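The Sorting Arm

In October my brother and I gave the machine its name, Dizon. It was one motor then, and a box of screws. I wanted it to put the screws in order, because our father never did it and now the shop was ours.

My brother made the arm. I made the part that decides. We worked in the evenings at Vollemeo, the shared workshop near the river, where a bench costs little if you clean it after. He spoke to the arm in our language. I wrote to it in English, and sometimes we said that this is why it obeyed neither of us.

By the last night of the year it could find the blue bin on the table, go to it and stop. It could not yet let go. It held the screw over the bin and waited, and we also waited.

"It is shy," said my brother.

"It is line 241," I said, and I opened the program again.
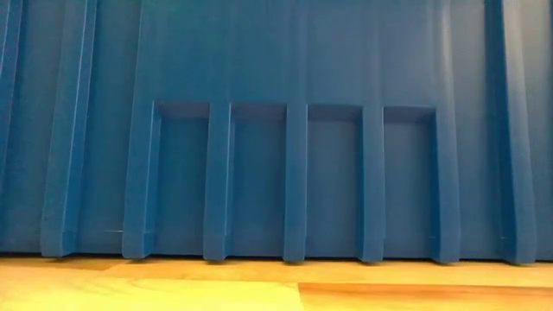 I changed one number and he made tea. Outside they were already lighting the fireworks, and each time there was a big noise the arm trembled a little, from the table or from the floor. He put a folded towel under the base. Then I pressed the key.

The arm went up, turned, and came over the bin. It waited so long that I looked at my brother and not at it. In this moment we heard the small sound of a screw falling on plastic.

He did not shout. He took our father's notebook, in which the old man wrote only debts and the price of paint, and under the last debt he wrote: January 1, 2019, one screw.

"How many are in the box?" he asked.

I had weighed the box once, to know. "3,163," I said.

He sat down, and moved the tea closer to me, and I pressed the key again.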